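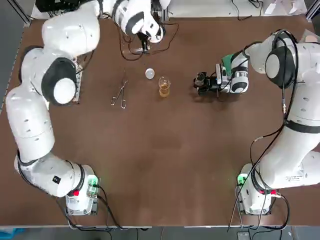
Sport desk, March, 5.40pm

PRUDCOMBE want us to believe a new stand will fix their season. The club say work on the 3,391-seat end starts this summer, paid for by shirt sponsor Pluver – though neither side will say how much is going in.

They have won five of their last 11 at home, and the old stand was rarely full for any of them.
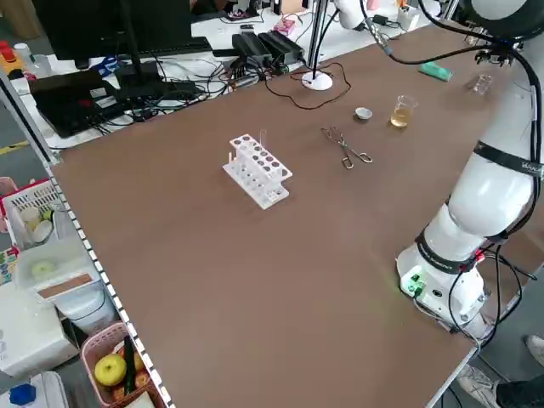

A spokesman for the supporters' group said fans had heard all this before, and would rather see a left-back signed by the summer.

The club insist 60 jobs will follow. No list of them has been published. 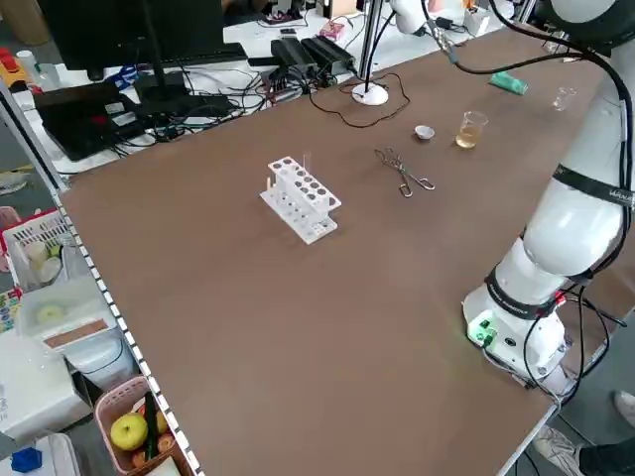

ALSO TODAY: Westidetti delay kit launch

The supplier blames a late change of collar. Shirts are now due in May.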